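Clorketti Bench Arm, Shared Workshop Build
Progress report to the Hunavport Makers' Fund
Period covered: October through January
Prepared by Elie Zoubi

1. Status

The arm is assembled, wired and moving under closed-loop control. The gripper is mounted and opens and closes on command. Work on the insertion task has started in simulation and has not yet been tried on the bench. The project is four weeks behind the plan submitted with the application. Three of those weeks went to the shoulder gearbox and one to a workshop closure for electrical work.

No change to the end date is requested at this point.

2. Mechanical

The base plate was cut in October and drilled twice. The first hole pattern followed the drawing in the application, which had the motor flange rotated by 45 degrees. The second pattern is correct and the unused holes have been left open. They do not affect stiffness in any way we could measure.

The shoulder gearbox was the main problem. The printed ring gear held up in free motion but skipped teeth with the arm fully extended and a load of 400 grams at the wrist. Two remedies were tried. A thicker ring gear in the same material skipped at a slightly higher load. A wider tooth face, with the housing reprinted to suit, has not skipped at that load in any run so far. The wider housing adds 19 mm to the shoulder and takes away a little of the reach to the rear, where we do not need it.

The elbow and wrist are as drawn. The elbow belt needs tension checked before each session. A fixed idler was planned and will be replaced with a sliding one when the next set of brackets is cut.

3. Electrical and control

All motor drivers are now in one enclosure on the back of the bench. The earlier arrangement, with drivers mounted along the arm, produced noise on the encoder lines whenever the shoulder and elbow moved together. Moving the drivers and using shielded cable cleared it.

The emergency stop cuts motor power only. Logic stays up so that the joint positions are kept in the log. The shoulder brake holds on loss of power and has been tested in six poses.

Joint limits are set in software at five degrees inside the hard stops. One limit on the wrist was entered with the wrong sign and the wrist ran into its stop at low speed. Nothing was damaged. The limits are now loaded from a single file, and the controller will not start if any pair is out of order.

4. Simulation

The test task is to place a fingertip at the mouth of a hollow round collar on a curved white housing, enter the bore, and withdraw without touching the wall. The task was chosen in the application as a stand-in for fitting hose ends and it has not changed.

The model of the gripper includes the linkages and posts as separate bodies. An earlier version used one solid block for each side, which made contact results look better than they should have. With the separate bodies the solver runs slower, and 3,574 approach runs took most of a week on the workshop computer, mainly overnight.

Two findings came out of those runs. The lower linkage comes close to the collar before the fingertip is in position if the approach angle is too shallow. Raising the wrist at the start of the approach removes the conflict. The second finding is that the best approach depends on the order in which the wrist joints move, and the planner does not yet take this into account. For now the order is fixed by hand.

Contact friction in the model is an estimate. It will be replaced with a measured value once the bench fixture is ready. Until then we are not reporting a success rate, and the run count above should not be read as one.

5. Budget

Spending to the end of January stands at 3,120 dollars against a grant of 4,500. The gearbox reprints and the shielded cable were not in the original budget. They were covered by the line for a second camera, which has been dropped. One camera mounted over the bench is enough for the work described here. Bench rental is paid through the end of the project.

Receipts are in the shared folder, sorted by month. The receipt for the bearings is a phone picture of a faded slip, and the seller has been asked for a copy.

6. Risks

The wide-face ring gear has run for 42 hours in total. Wear is visible on the drive side of the teeth and is being checked at each session. A spare has been printed.

The fixture for the housing is not finished. It needs to hold the part by its outer edge without bending it. The current clamp design leaves marks on soft plastic and will be padded.

Workshop access is limited to evenings during the next period. Bench tests will be kept short and the long simulation runs will stay overnight.

7. Next period

Finish the housing fixture and measure friction on the printed part.
Replace the fixed elbow idler.
Run the approach on the bench at one tenth speed with the bore left clear, then with a contact sensor fitted behind it.
Add joint order to the planner.
Write up the driver enclosure, with the wiring list, for the other members of the workshop.

The simulated approach at the collar, with the fingertip at the mouth of the bore:

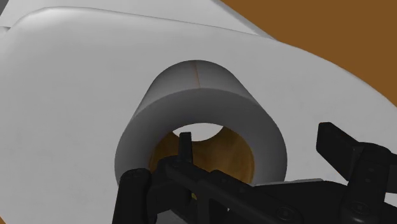 Youssra Sqalli replied that the budget change is fine as it stands, and asked that the friction measurement be done before any more overnight runs, with the value and the method both given in the next report. She also wants the tooth wear recorded in millimeters at fixed intervals, starting with the spare.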